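Acta de la reunión de la comisión de espacios comunes
Local social Plerano, sala pequeña
Lunes, 19:10 h

Asistentes: Amparo Cantero (preside), Telmo Alcaraz, Jad Abou Jaoude, Győző Somogyi.
Se incorpora a las 19:35: Cayetano Ortuño.
Redacta el acta: Telmo Alcaraz. Las observaciones del redactor van donde van y quien no esté conforme puede pedir que se retiren en la próxima sesión, como ya ocurrió en marzo.

1. Lectura del acta anterior

Se lee y se aprueba con una corrección. Donde decía «se ordenará la sala» debe decir «se intentará ordenar la sala». La corrección la pide Győző Somogyi. El redactor apunta que la sala estaba igual con una fórmula que con la otra.

2. Propuesta de compra del mueble Kemby

Amparo Cantero presenta el presupuesto de un armario cerrado modelo Kemby para la pared del fondo, por 444 euros, transporte incluido y montaje aparte. Sostiene que la mesa se llena de cosas por falta de un sitio donde guardarlas.

Telmo Alcaraz no lo ve. Recuerda que el año pasado se compró una estantería con el mismo argumento y que a las pocas semanas estaba llena y la mesa también. Pregunta cuánto cuesta el montaje. La presidenta no dispone del dato. Pregunta si el armario lleva llave. Tampoco consta. Pregunta quién tendría la llave en caso de llevarla y se pasa al turno siguiente.

Jad Abou Jaoude dice que el armario le parece bien pero que el ancho del catálogo, 204 cm, no cabe entre la puerta y el radiador. Se sale a medir con la cinta de Győző, que solo marca hasta dos metros. Se vuelve a la sala sin conclusión. Amparo insiste en que el catálogo suele dar la medida con embalaje. El redactor no ha visto nunca un catálogo que haga eso, pero lo recoge.

Votación: dos a favor de seguir estudiándolo, dos en contra. Cayetano Ortuño no había llegado. La compra queda aplazada.

3. Tratamiento de la mesa

Győző Somogyi informa de que ha pedido precio a Mofokeng para aplicar un aceite protector a la mesa de madera. Serían 70 euros y habría que dejarla despejada dos días completos.

Se abre debate sobre si es posible dejarla despejada dos días completos. Jad cree que sí, avisando con tiempo. Telmo pide que se le diga cuándo ha sucedido eso por última vez. Amparo cita la comida de vecinos. Telmo responde que ese día las cosas se pusieron en el suelo, debajo de la propia mesa, y que varias personas comieron con los pies entre bolsas.

Győző aclara que el aceite no protege de las manchas si no se limpian en el momento. Preguntado entonces de qué protege, dice que lo consultará con la empresa.

Se acuerda pedir a Mofokeng la ficha del producto por escrito y no encargar nada hasta leerla.

4. Normas de uso de la mesa (texto presentado por Cayetano Ortuño)

Se incorpora Cayetano Ortuño y lee su propuesta: todo lo que quede en la mesa al cierre se retirará a una caja, y lo que no se reclame en una semana se dará a quien lo quiera. Añade un cartel con letra grande.

Telmo Alcaraz manifiesta que carteles ya ha habido y que el último acabó de salvamanteles. Jad objeta que una semana es poco para quien viene una vez al mes. Amparo teme que se tire algo de valor. Cayetano contesta que nadie deja nada de valor encima de una mesa común durante un mes, y que si lo deja ya sabe a lo que se expone.

Antes de votar se repasa lo que hay en la mesa, por ver si la norma se puede aplicar a un caso concreto.
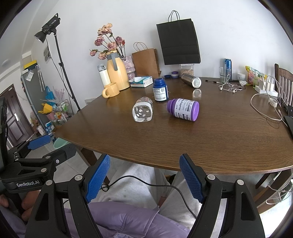
Se habla primero de las bolsas de papel arrimadas a la pared, la negra y la marrón. Amparo propone guardarlas dobladas, que siempre vienen bien. Telmo duda de que vengan bien, vista la cantidad de bolsas que ya se guardan por el mismo motivo en el cuarto de contadores. Se acuerda preguntar en el grupo de mensajes de quién son y reciclarlas si no contesta nadie.

Sobre el florero rosa y blanco con sus flores hay división. Amparo quiere que se quede. Cayetano considera que unas flores de ese aspecto solo crían polvo. Győző pide que el florero no entre en la norma por ser adorno y no objeto olvidado. Se vota y se queda, tres contra dos, con la condición de que lo limpie quien lo ha defendido.

El termo amarillo claro, la taza del mismo tono y la caja de pañuelos se consideran de uso general. El redactor hace constar que «uso general» significa hasta ahora que lo usan todos y no lo friega ninguno.

Quedan el vaso de cristal y el vaso de acero, tumbados los dos, y las botellas de plástico, la azul abierta y la morada echada de lado. Jad propone emparejar las tapas que hay junto a la pared con lo que corresponda y pasar después todo a la cocina. A Telmo le parece razonable, aunque no apostaría por que casen. En cuanto al recipiente transparente de tapa clara, no hay acuerdo sobre qué son los trozos secos de color marrón claro que contiene. Cayetano dice que galleta. Győző dice que pienso. Nadie se ofrece a comprobarlo y se deja para quien lo reclame.

Resultado: se aprueba la norma a prueba, con plazo de dos semanas en lugar de una y sin cartel. Votos a favor, 4. En contra, el del redactor, que la ve de difícil cumplimiento mientras no se diga quién pone la caja.

5. Ruegos y preguntas

Jad Abou Jaoude pregunta quién pone la caja. Cayetano tiene una en casa, de un envío de Clekstead, y la traerá.

Győző ruega que las reuniones empiecen a la hora. Se toma nota por tercera vez.

Amparo pide que en el acta no se incluyan comentarios. Se somete a consideración para la próxima sesión.

Se levanta la sesión a las 20:40 h.

Tareas pendientes:
Győző Somogyi: ficha del aceite y cinta métrica más larga.
Amparo Cantero: precio del montaje del Kemby, llave sí o no.
Cayetano Ortuño: caja.
Jad Abou Jaoude: mensaje al grupo sobre las bolsas y el recipiente.
Telmo Alcaraz: pasar el acta a limpio.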